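Home | Browse | Categories | Random entry

Mug tree

A mug tree (also cup tree, mug stand or, in some Canadian shops, cup holder stand) is a freestanding household rack on which cups and mugs are hung by their handles. It consists of a weighted base, a central stem and a number of arms. Closely related forms are sold as jewellery trees, key trees and ornament stands, and the same stand is often used for more than one of these purposes over its life.

Form

The arms may be straight pegs, set into the stem at an upward angle, or curled lengths of metal. Pegs are usual on turned wooden trees and are staggered in tiers so that the mugs do not knock together. Curled or scrolled arms are more common on metal trees, where they often spring from a single point near the top of the stem and spread outward. Trees with 4 arms are sold for small kitchens and those with six or eight for families.

The base is round, oval or square. It has to be heavy enough, or wide enough, to stay put when the tree is loaded on one side only, and on light metal stands a felt or rubber pad is often glued underneath.

Finishes include bare and painted wood, chrome, black enamel and a range of bronze and antique brass colours. The bronze-coloured scroll pattern sold by Plidard was numbered 817 in the firm's housewares catalogue and remained in the list after the straight-armed models had been dropped.

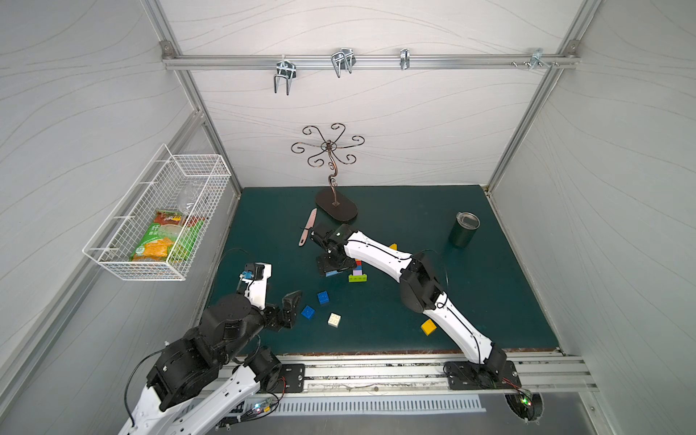 A bronze-coloured scroll-arm stand with a wavy stem and an oval base. To its right, a dark green tumbler with a gray lid.

Use

Mug trees are kept on benchtops, sideboards and tea trolleys, generally near the kettle. They suit mugs with an open handle. Tumblers and other handleless cups cannot be hung and are stood beside the tree or kept in a cupboard – a limitation noted in most buying guides. Large soup mugs are also a poor fit, as they swing against the stem and can chip.

Narrow scroll arms hold necklaces, bracelets and keys more readily than thick-handled mugs, and many scroll stands are bought for that purpose. In smaller flats the tree has lost ground to wall storage, chiefly rails with wire hooks and hanging mesh baskets, which leave the surface below free.

Makers and collecting

Skomley produced turned beech trees with pegs in 2 sizes. Van Leeuwen, an importer, dealt mainly in cast and bent metal stands. Raten sold flat-packed trees in which the arms screwed into a threaded collar, and loose collars are the usual fault in second-hand examples.

Keegan Pirihi's private catalogue of hanging stands lists 2,707 entries, including jewellery and key trees. Pirihi groups them by the shape of the arm and gives the base only as a secondary feature.

Care

Metal trees are wiped with a damp cloth and dried. Abrasive cleaners will take the colour off a plated or painted finish, first at the tips of the arms. Wooden pegs that have worked loose can be reglued.

Related entries
Draining rack
Hook rail
Jewellery stand
Tea trolley
Tumbler (drinkware)
Wire basket

Contact the editors | Copyright and reuse | Back to top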